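Gripper cell, bench two – weekly inspection sheet with comments
Filled in by: Jucélia Rezende
Countersigned: Benedito Cordeiro
Shift: Thursday, early

1. Emergency stop, pressed and reset from both sides of the bench. PASS
Comment: Second side needs a long arm or a short temper. I have both.

2. Floor line visible and clear of bags, stools and lunch. PASS
Comment: Lunch moved. Owner informed.

3. Speed limit set to the teaching value before anyone leans in. PASS
Comment: Was left on the fast setting overnight. The rule is on the wall in letters you could read from Lumlow.

4. Finger bolts checked with the torque key, not with optimism. PASS

5. Grip pads: seated, no lifting, no fraying. REFER
Comment: See item 6.
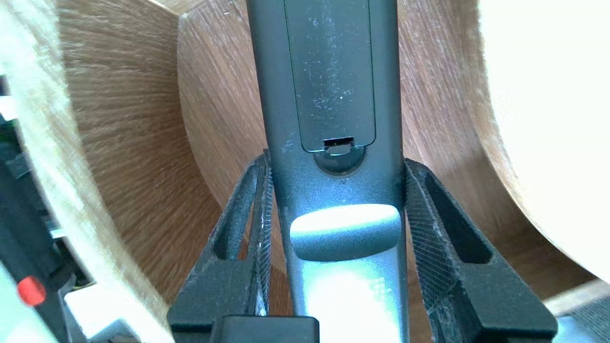

6. Pad wear. The Clesodari sheet says change at 2,000 grips or at first visible damage, whichever comes sooner, and people only ever remember the number. We are at 569 on this set. The left pad has a frayed, whitish edge right where it meets the remote, so the number can have a rest. Order a pair, change both, write it in the book. Mirela asks whether a trim with scissors would count. It would not.

7. Test items clean before gripping. FAIL
Comment: Lint all over the battery cover. Dust gets into pad mesh and then we all stand about discussing friction. Wipe items first – the cloths are in the drawer marked CLOTHS.

8. Batteries out of any handheld item before squeeze tests. NOT CHECKED
Comment: Cover was shut and I wasn't going to reach in to find out. Rule 11 applies: hands out until the drive light is off.

9. Log book signed for every change of pads. FAIL
Comment: Last entry reads "done". By whom and to what is left to the reader.

Actions: pads, Boonsong. Log book, everyone. Recheck items 5 to 9 before the afternoon run.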